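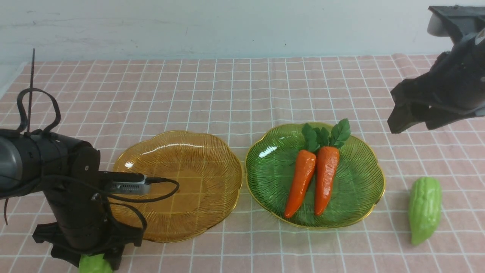

Magazin > Wohnen > Flohmarkt & Fundstücke

Gument tischt auf: Der Geschirrmarkt ist zurück!

22. Juli 2021 | Redaktion Wohnen

Endlich wieder Teller stapeln, Schüsseln wenden und nach Stempeln suchen! Der Geschirrmarkt in Gument öffnet nach einem Jahr Pause wieder, und zwar gleich mit 97 Ständen in der alten Markthalle und auf dem Platz davor. Angemeldet haben sich Händler aus der ganzen Region, dazu eine große Gruppe aus der Partnerstadt Sornville, die traditionell Fayencen und Emaille mitbringt (wer Kaffeekannen sammelt, sollte früh da sein). 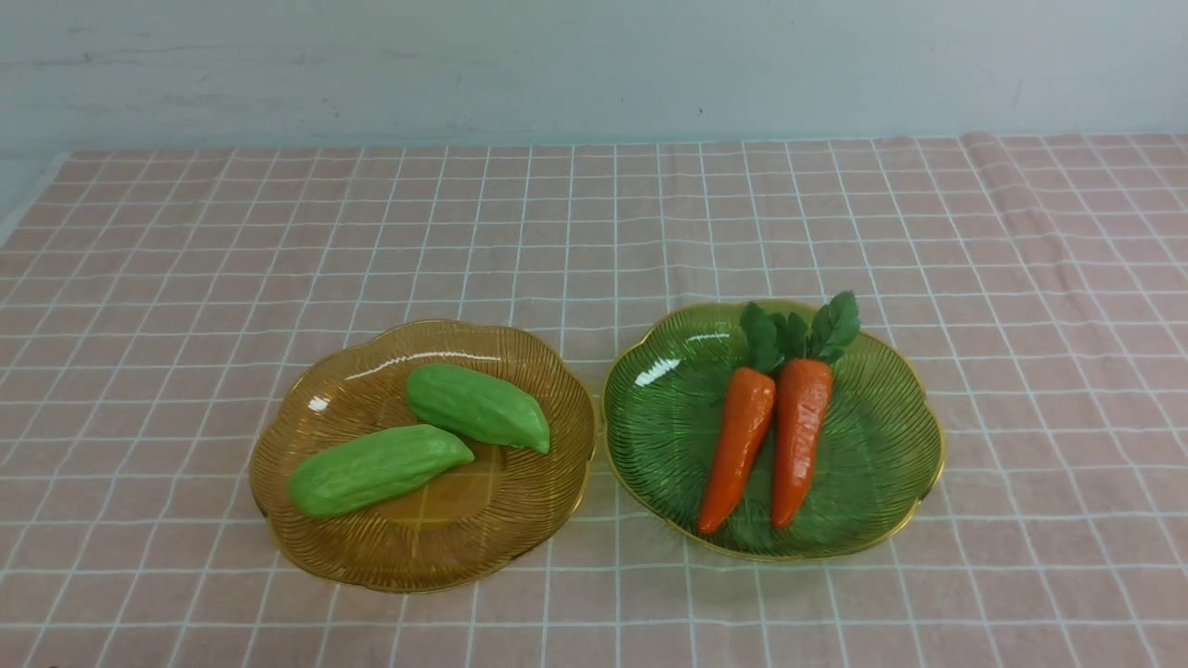 Besonders freuen wir uns auf die Sonderschau zum farbigen Tischglas, die der Glashandel Hegedűs zusammengestellt hat. 817 Stücke aus eigenem Bestand sind zu sehen, von der Bonbonniere bis zur Bowleschale, und ein guter Teil davon steht auch zum Verkauf. Bernsteintöne sind wieder richtig gefragt, und ein durchscheinender Teller mit gewelltem Goldrand auf rosa kariertem Tuch zeigt schön, warum: Die Linien des Stoffs schimmern durch den Boden und färben sich orangebraun. So etwas bringt sofort Sommer auf den Tisch!

Wer eigene Erbstücke bestimmen lassen möchte, kann bis zu 6 Teile mitbringen. Die Beratung kostet nichts, eine Wertschätzung in Schriftform gibt es für 25 Euro. Für Hungrige backt das Café Delletar Waffeln und serviert sie auf zusammengewürfeltem Porzellan vom Markt, das man nach dem Essen gleich kaufen darf – eine herrliche Idee, finden wir. Der Eintritt ist frei, Packpapier liegt an allen Ständen bereit, Körbe und Taschen bitte selbst mitbringen.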